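Teneo hand-held gripper comparison, Ulldale set

Version 2, last changed 15/09/2018

What is in this set

3317 recordings made with hand-held grippers at a table. The aim was to compare two finger designs under the same tasks before putting either one on an arm. The set is meant for people choosing a gripper or checking a tracking method. It was not collected to train a finished controller and we have not tried it for that.

Finger designs

Hatthorpe: the older fingers, short and stiff. Good on lids and hard edges. They slip on smooth plastic if the operator squeezes late.

Živković: longer and thinner. Easier to get under a flat object, but they flex under load, and the width reading is less reliable once they do.

The design used is given in the field "finger" for each hand. The two hands do not always match, so read both fields.

Folder layout

/head head camera video
/left left gripper width and pose
/right right gripper width and pose
/meta task name, finger type, operator code, notes

Times are in milliseconds from the start of each recording. Widths are in millimeters. Poses are in the table frame.

Tasks

Lift and set down, open and close a lid, hand over from left to right, sort small items. Boxes, tubs and divided containers were used as they came, with contents left in.
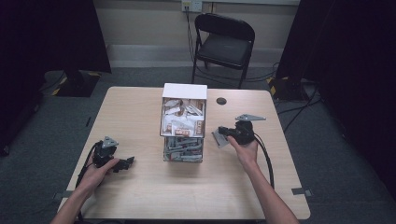
Both grippers are wired, and the cables limit how far the wrists can turn. Operators tended to keep their elbows low and work near the middle of the table. Expect few samples at the far corners.

Known problems

Recordings made in March have a clock offset between left and right. Run fix_offset.py before using them.

The pose drops out when one gripper passes in front of the other. Gaps are left empty and are not filled in.

Over 2000 recordings have no text in the notes field.

License and contact

Free for research use. Please report bad files through the issue tracker and include the recording number.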